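Hiltinwood Shared Workshop
Two-arm cart, build and set-up guide
Section 4: Cart frame, cloth and wrist camera check

Before you start this section, the two arms must be mounted and the base plates must be tightened (Section 3). If you can still turn a base plate by hand, go back to Section 3, step 9. Do not continue with a base that moves. Everything you adjust here will be lost.

You will need for this section:
Hex keys 3, 4 and 5 mm
Spirit level, the short one
Tape measure
Marker pen
Cloth, dark and without pattern, bigger than the table top on all sides
Cloth clips
The Stoselach control box with its power supply
Cable ties, the type which opens again

4.1 Position of the cart

1. Roll the cart to the marked place on the workshop floor. Leave enough free space so that each arm can make its full turn and touch nothing.
2. Lock all casters. Push the cart at one corner with your hip. It must not roll.
3. Put the spirit level on the table top, first along the long side and then along the short side. The concrete in our workshop is not flat, so this step takes more time than you expect.
4. Correct the height with the leveling screws at the casters. Turn each screw only a half turn and then look at the level again.

Note: The Tornard casters have a left and a right version. If the brake pedal points to the inside of the cart, you have the wrong one in this corner.

4.2 Side rail and brackets

The side rail is the perforated aluminum profile. The brackets connect it to the cart, and later it can also carry the cable holders.

5. Hold the rail against the brackets and put all screws in loosely. Do not tighten any of them yet.
6. Measure from the floor to the rail at both ends. The two values must be the same. If the difference is more than 2 mm, loosen the lower screws and move the rail.
7. Tighten the screws from the middle to the ends.
8. Hold each bracket in the hand and pull. Pull slowly, and then push. If you feel play, the screw is probably touching the bottom of the hole before the bracket is clamped. Use the shorter screw from bag 13.

Caution: The cut edges of the rail are sharp. Remove the burr with a file before you work near them with bare arms.

Caution: Before you put your hand near the rail or a bracket, the motors must be disabled in the software. A light on a power supply tells you only that the supply has voltage. It says nothing about the state of the motors.

4.3 Cloth

The cloth makes a quiet background for the wrist camera. A shiny table top gives reflections, and the picture becomes difficult to use. We tried also a painted board, but it showed every scratch after a month.

9. Put the cloth over the table top. Pull it flat from the middle to the outside.
10. Let the hem hang down over the side, but keep it away from the moving links. Turn each arm by hand through its lowest position and look if a joint can catch the cloth.
11. Fix the cloth at the corners with clips. The clips must sit under the table top, where the fingers cannot reach them.

Small wrinkles are no problem. A fold which stands up from the surface is a problem when you pick thin objects, and you should smooth it by hand before each session. Do not iron the cloth on the cart.

4.4 Wrist camera and fingers

12. Connect the wrist camera and open the live view in Chege. If the window stays black, close it, wait a moment and open it again before you start to check cables.
13. Move the arm by hand until the camera looks over the side of the cart to the floor. In this position you have near and far things in one picture, and it is easier to judge the focus.
14. Check that both fingers come into the view from the lower edge, one in each bottom corner, with the red backing and the black grip surface visible on both. The gap between them must be free.
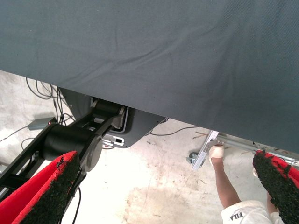 Photo: Hiltinwood Shared Workshop, build log, December

In the picture for step 14 the hem of the cloth makes a long diagonal over the view. It is all right so. The camera is turned together with the wrist, and you do not need to make the hem horizontal. Compare only the fingers. The base of the other arm, the cables on the floor and the bracket with the rail are all far enough away to test the focus on them.

15. If one finger is higher in the view than the other, loosen the two screws of the camera holder, turn the holder a little and tighten again.
16. Look at the grip surface. It is coarse and can lose small pieces. If you see a smooth place, change the pad as described in Section 7.
17. Save the holder value in the settings file. Our left wrist has 103 and our right wrist has 154. Your values will be different, so do not copy ours.

4.5 Cables on the floor

18. Disconnect the mains plug.
19. Follow each cable from the arm base to its end and mark both ends with the same number.
20. Lay the motor cables and the camera cable separately if you can. When they must cross, let them cross at a right angle.
21. Make a loop at each base before the connector, so that a pull on the cable does not go directly to the socket. The loop must not be so big that a caster can roll over it.
22. Put the power supply on a place where air can come to it. Do not cover it with the cloth – it becomes warm in long use.
23. Open ties only for now. Closed ties come in Section 6, after the first full movement test.

Note: During the build it is normal that cables lie loose beside the base. For the movement test it is not allowed.

4.6 If something is not right

The picture shakes when the arm stands still.
Check the caster brakes first, then the bracket screws (step 8).

The cloth moves with the arm.
The hem is too long on this side. Pull the cloth to the other side and set the clips again.

The arm is not found by Chege, but the supply has a light.
Push the white connector at the base until it clicks. If this does not help, exchange the cable with the one from the other arm. When the fault goes with the cable, the cable is broken.

The finger touches the table before the software says zero.
The table is not level, or the cloth has a fold under the finger. Repeat step 3, smooth the cloth and do the zero position again.

Continue with Section 5, Joint limits and emergency stop. Do not run any program before the emergency stop is tested.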